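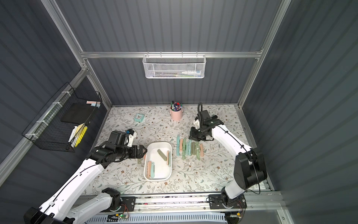
Preguntas frecuentes sobre los palitos de colores

Recibimos muchísimos mensajes sobre nuestros palitos (¡nos encanta!), así que en Medve hemos juntado las dudas que más se repiten.

¿Qué trae la caja grande?
200 palitos en tonos suaves: menta, salvia, oliva, verde azulado y melocotón. Vienen mezclados a propósito, porque clasificarlos por primera vez es media diversión. La caja pequeña, Medve Mini, tiene los mismos tonos.

¿Todos miden exactamente lo mismo?
No. Hay pequeñas diferencias de largo entre unos y otros. Para contar o clasificar da igual, y para ordenarlos del más corto al más largo nos parece una maravilla.

¿Hace falta una bandeja?
No es obligatoria, pero una bandeja blanca de bordes altos cambia mucho las cosas: los palitos no ruedan fuera de la mesa y los tonos claros se ven mejor. Cualquiera rectangular que tengas en casa sirve.

Mi mantel es estampado. ¿Se distinguen bien?
¡Sí! Si lleva hojas verdes, el salvia y el oliva pueden confundirse un poco con el dibujo. En ese caso, empieza por los melocotón y los menta y deja los verdes para el final.

¿Cómo distingo el salvia del oliva?
Pon uno al lado del otro, a ser posible de día. El oliva tira a amarillo y es más oscuro; el salvia es más grisáceo. Con bombilla cálida cuesta más, a nosotros también nos pasa.

¿Por dónde empezamos?
Saca un puñado y colócalos en fila, uno junto a otro, sin preocuparte por el orden. Luego vais pasándolos a la bandeja por colores. Cuando salga con soltura, probad series: menta, melocotón, salvia y vuelta a empezar. Hay 11 propuestas más en el cuadernillo Korero, que va dentro de la caja grande.

¿Puedo escribir en ellos?
Claro. Los rotuladores permanentes agarran bien, aunque luego no se borran. Números, sílabas, nombres de animales... Ten a mano un bote con los rotuladores en la misma mesa y acabaréis inventando juegos nuevos, ya veréis.

¿Cómo se limpian?
Con un paño apenas húmedo. No los metas en el lavavajillas ni los dejes en remojo.

He perdido unos cuantos, ¿venden sueltos?
Sí, en bolsitas de un solo color. El verde azulado se agota rápido y suele volver en junio.

¿Son aptos para menores de tres años?
No, tienen piezas pequeñas. A partir de esa edad, siempre con un adulto cerca.

¿Tu duda no está en la lista? Escríbenos desde el formulario de contacto y cuéntanos también a qué jugáis en casa.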